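About Suroren

Suroren helps small manufacturers, repair shops and school workshops plan and budget for their first robot. We do not sell robots and we take no commission from the people who do. Clients pay us a fixed fee for a plan they can put in front of whoever signs the checks.

Murray Rakena started the company after years of buying equipment for a tool distributor. Much of what he bought was right. Some of it sat under a cover because the purchase order listed an arm and left out the table, the grippers and the hours needed to set it up. We write our plans so that those lines are in the budget from the start.

Start with the part

Before we talk about arms, we ask what has to be picked up and where it has to go. Hand tools and a plastic bin are a good first test. The shape of the fingers matters more than most buyers expect, and fingers are cheap to change if the money has been set aside.

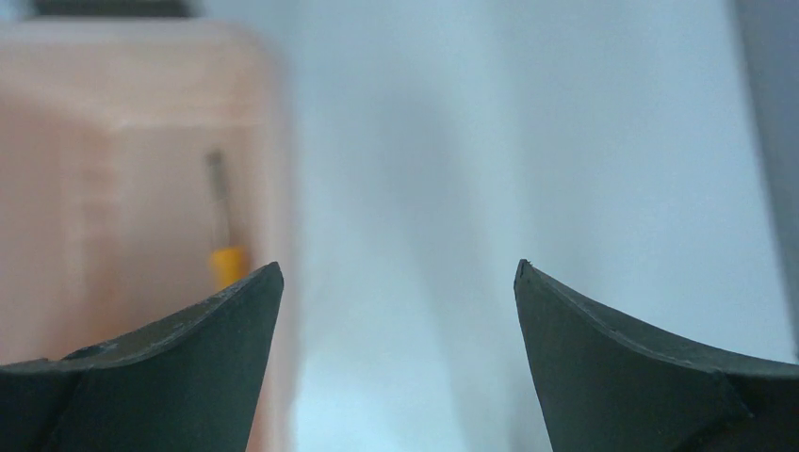
What goes in the budget

A plan from us covers the arms, grippers, cameras, table, enclosure, cabling, spare parts and training. Each line has a price, a supplier and a lead time. We list fingers as a consumable. Tips pick up scuffs and marks, and a client who has to raise a new purchase order for every replacement will put it off.

We also price the work surface on its own line. A plain, light top is easy to wipe down and easy to inspect.

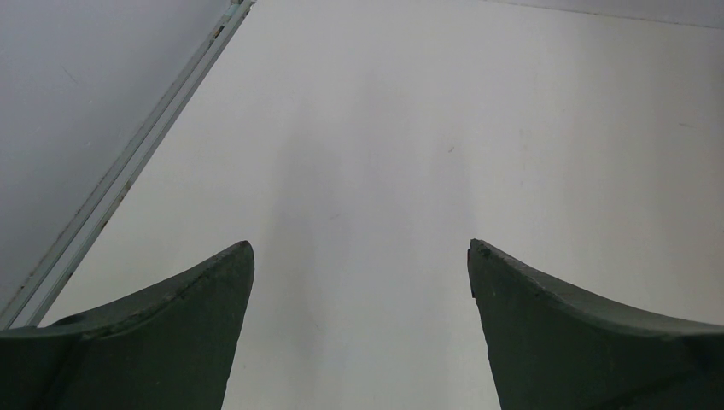
Gripper fingers open over the white work surface.

Our plans run 16 pages or less. The first 2 are a summary for the person approving the money, and the rest is for the people who will use the equipment. Quotes are good for 60 days in most cases, so we try to have the plan finished well inside that.

One arm or two

Clients often ask for two arms when one would do. A second arm adds a gripper and more cable, and it takes up room on the base rail. We price both layouts side by side and leave the choice to the client.

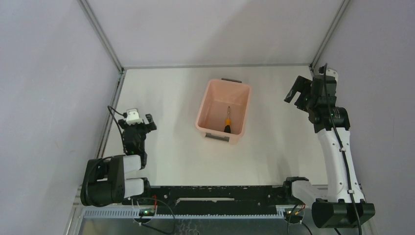
Our planning packages

Warno is our short review, for shops that already have a quote and want it checked. Skandari is the full plan, from the first visit through to the order. Ngata covers the year after delivery, when we go back over the spending and update the list of spares.

Getting in touch

Send us a short note about the job, the space you have and the month your budget closes. If that is June, please write early in the spring. Murray reads the first inquiries himself.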